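Thread: Episode filtering for handheld gripper demos, how strict?

drollex_ops
We are collecting tabletop pick and place with handheld grippers, two per operator, camera mounted on each. Small mixed objects on cloth. Since the start of May we have 1,207 episodes on disk. The current filter drops anything with a fumbled grasp, a regrasp, or a pause longer than 8 seconds. That removes a lot of material, and I am no longer convinced the filter is doing us any good. What are others using?

m_foulkes
Drop the pause rule. A pause can be trimmed in preprocessing without losing the episode. Find spans where pad width and pose both stay under threshold, cut them, keep the rest.

drollex_ops
Trimming both streams together or each one on its own?

m_foulkes
Together. If you trim them separately you lose the relative timing between hands and the handovers turn to garbage.

vundov77
I disagree on regrasps. We kept them in one training run and the policy learned to open and close on the same object two or three times before lifting. It copied the hesitation along with the recovery. We went back to clean episodes only.

m_foulkes
What share of that set was regrasps?

vundov77
70 percent of the episodes had at least one. New operators, first week.

m_foulkes
Then you trained on hesitation. That result doesn't say much about a set where regrasps are the minority.

vundov77
Fair, but the original poster hasn't given a share either.

drollex_ops
I don't have a reliable number. The operators tag regrasps by hand and they don't agree with each other. One tags any second contact, another only tags it if the object was dropped.

Jade Hollis
Fix the tagging first. Write the definition down in one sentence and retag a small batch with two people working separately. Ours reads: "Pads closed on the object, opened, and closed again on the same object before it left the surface." Drops in transit get a different tag. We had 11 tags at one point and cut them hard, and agreement went up right away.

On the filter itself, I would keep regrasps and label them. You can always lower their sampling weight at training time. You can't get back an episode you deleted.

drollex_ops
Deleted ones are still in cold storage, but point taken.

k_sorter
Different question. How are you resetting the table between episodes? If the operator puts everything back in the same layout, the filter is the least of your problems.

drollex_ops
Operator shuffles by hand. No written layout. We swap the object set on Tuesday.

k_sorter
Hand shuffles drift toward a habit. People leave the long items at the same angle and push the small ones to one side. Plot first contact positions over a day of episodes and look at the spread. We use printed layout cards now, drawn at random. Slower resets, better coverage.

vundov77
Cards are overkill for cloth. The wrinkles change every reset anyway.

k_sorter
Wrinkles vary the background. They don't move the objects to the other half of the table.

m_foulkes
Agree with k_sorter. Also check for occlusion. With the camera on the tool, the linkages and pads hide part of the workspace on approach, and straps or thin items lying under other things are hard to label from one view. If the second gripper's stream has a better angle, store the pair and label from whichever one shows the contact.

drollex_ops
We store both. Labeling is done on the right hand stream only. I will change that.

Plan for now: one sentence tag definitions, joint trimming in place of the pause rule, regrasps kept at reduced weight, first contact plot before deciding on cards. Posting a view from one of the tools so the clutter level is clear.

Comments (3)

tbl_reader: What weight did you end up giving the regrasp episodes?

Drarkeo: Joint trimming worked on our data too. Watch the threshold on slow approaches. Ours was set too high and it cut the last part of the reach.

pinch_test: Still with vundov77 on this. Clean episodes first, recoveries collected as their own set.

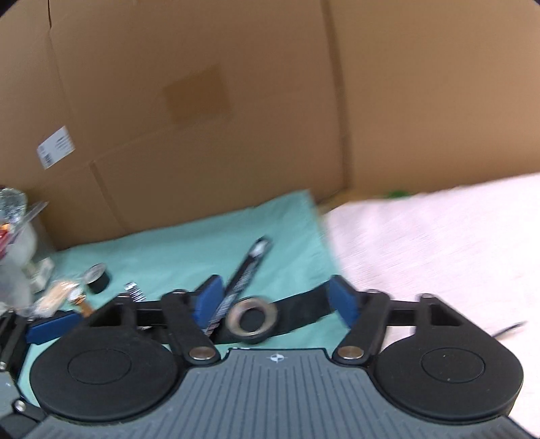
Tool view, mixed objects on teal cloth, second gripper at lower left.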